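What I learned at the pathology lab open day

The lab that handles my blood, and probably yours, holds an open day every October. I put my name down after three lots of antibiotics for a sinus complaint that was, according to the fourth doctor, an allergy to the neighbour's privet. I wanted to see where a proper test goes once it leaves the collection room with the sticky chairs.

Durkance Pathology sits behind a tile warehouse and next to a place that sells spas. Parking was meant to be free. It was free for the first hour, a distinction explained on a sign facing the other way.

We were sorted into groups and given lanyards. My guide was Oanh Lương, who has worked in microbiology long enough to be unmoved by anything that arrives in a yellow-lidded jar. She took us first to specimen reception, where the morning's intake stood at 1141 tubes and jars. A screen on the wall kept the tally. By the time we'd finished asking about the screen it said 1359, and a courier was backing through the door with another esky.
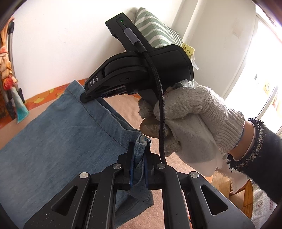 Most of what gets rejected is rejected for dull reasons. No name on the tube, wrong name on the tube, swab snapped off in the wrong place, jar not screwed shut. Oanh held up a request form on which the doctor had written, under clinical notes, the single word "unwell". She said it was better than some.

Next came the culture room, which smells like a bakery that has given up. Plates go into the incubators overnight, and if something grows it gets identified and tested against a panel of antibiotics. Little paper discs are dropped on the plate and you look for the clear ring where the bugs have declined to live. No ring, wrong drug. I thought fondly of my three scripts, none of which had been anywhere near a disc.

Hadi Tannous runs the bench and was happy to talk about viruses, chiefly how annoyed people get when he finds one. They've taken time off work and they want a tablet. He also pointed out that a swab taken halfway through a course of antibiotics may grow nothing much, and everyone then has to guess – an expensive way of ending up where you began.

The talk in the tearoom was by Elias Sfeir, on gut bacteria, with 40 slides and one working plug for the projector. I counted two people asleep, and one of them was from the lab. The bit on yoghurt was more cautious than the yoghurt people would like. Lamingtons were provided.

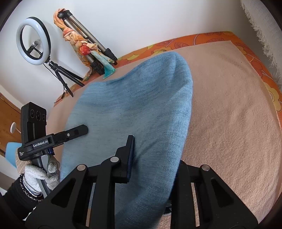
Can you ask your doctor for a swab before starting antibiotics?

Asking is perfectly reasonable, and Oanh wished more people did. Whether a swab is useful depends on the complaint: it can help with a weeping wound and does very little for an ordinary cold. If you're properly crook, the doctor may want you to start treatment straight away and adjust it when the result comes back.

I came home with a pen, a fridge magnet about hand washing and a parking fine. The privet is in flower again.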